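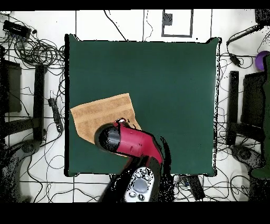
From: Csenge Szabó
To: prasness-dev
Subject: Re: [prasness-dev] Nightly integration run: order-dependent failures in the import suite

On Monday Imre Kerekes wrote:

> The nightly integration job has failed four times in the last ten runs. The failing test is different each time, but it is always in the import suite and always passes when run by itself. I have re-run the whole job by hand with the same commit and got a green result.
>
> My guess is that the build hosts are short on memory when the job starts at 2:00. Before I ask for bigger hosts, does anyone object to adding an automatic retry for the import suite? Two retries would have hidden all four failures.
>
> Also, is there a reason we shuffle the test order in the nightly job and nowhere else?
>
> Imre

Imre,

Please hold off on both the retry and the hosts. I went through the logs for the four failed runs, and memory use looks normal in all of them. The hosts never went into swap.

The shuffle is what exposes the problem. Each nightly run writes its seed near the top of the log, after the "collecting" line. If you pass the same seed to a local run you get the same order and, in my case, the same failure:

 prasness run --suite import --shuffle --seed 1426

With that seed, `test_import_rejects_duplicate_keys` fails every time. I ran it until I got bored. With shuffle off, it passes every time. Your hand-started runs picked a new seed, so a green result there says little about the failed one.

To narrow it down I used the bisect option Aranka added in the spring. It cuts the list of preceding tests in half until it finds the smallest set that still breaks the target. For seed 1426 it comes down to a pair:

 test_import_locale_fallback
 test_import_rejects_duplicate_keys

The first test changes the default collation on the shared database connection and never restores it. The second compares keys with whatever collation the connection has at the time. Run in file order, there is a third test between them that opens a fresh connection, and the leftover setting is dropped by accident.

The other three failures have the same cause with different victims. The seed is in each log if you want to check them. I only bisected one more and found the same first test at the front of the pair.

As for the question about shuffling: it was turned on for nightly only, at Fotis's request, because the merge builds had too many failures of this type when we tried it there. The plan was to fix the suites one by one and then turn it on everywhere. The unit and report suites are done. Import and archive are not.

What I propose:

1. Fix `test_import_locale_fallback` so that it takes its own connection from the `isolated_conn` fixture. This is a two-line change and I have it on a branch.
2. Change the `db_conn` fixture from session scope to module scope in the import suite. This limits how far a leaked setting can travel. It does not fix leaks inside one module.
3. Add a check at fixture teardown that compares the session settings with a snapshot taken at setup, and fails the test that changed them. The error then lands on the right test.

Item 3 has a cost. The snapshot is one extra query before and one after each test. The import suite has 2572 tests, so it does show up. On my machine the suite went from 11m40s to 12m25s. I would accept that for nightly and leave it off for merge builds, controlled by a flag:

 [suite.import]
 shuffle = true
 check_session_state = true
 max_retries = 0

I want `max_retries` written out as 0 even though that is the default. The archive suite had a retry added last year as a short-term measure and it is still there. Beatrice found a real locking bug behind it, which had been reported as "flaky, passed on retry" for months. If we do need retries for tests that talk to Savchuk over the network, they should go on the individual test with a ticket number in the marker.

Two open points.

The Gumberg runners still use the old agent, and that version does not write the seed to the log when the job is canceled for running over its time limit. If you see a canceled run there, the order is lost. A workaround is to set the seed in the job definition from the build number, so it can be worked out later. I can do this, but I don't have write access to that config. Fotis, could you either grant it or apply the patch I will send you?

Second, I have not looked at the archive suite with the session check turned on. I tried the first 100 tests only and six of them failed the check. Some of those may be harmless, for instance tests that set a statement timeout and leave it. We could keep an ignore list per suite, but I would like to see the full output before deciding what goes in it. Aranka, you know that code better than I do. Would you have time for it in May, or should I start?

The branch is `import-session-state` and contains items 1 and 2. Item 3 is in a separate commit on top, so it can be reviewed or dropped by itself. I have run it with 30 different seeds and no failures in the import suite so far. The Faltix adapter tests are skipped on my machine because I don't have a license key, so somebody with a key needs to run those before the merge.

Imre, if you can take the review of items 1 and 2, I will merge them once the adapter tests are green and leave the session check for the next round.

Csenge

--
prasness-dev mailing list
Please trim quotes and reply below the text you are answering.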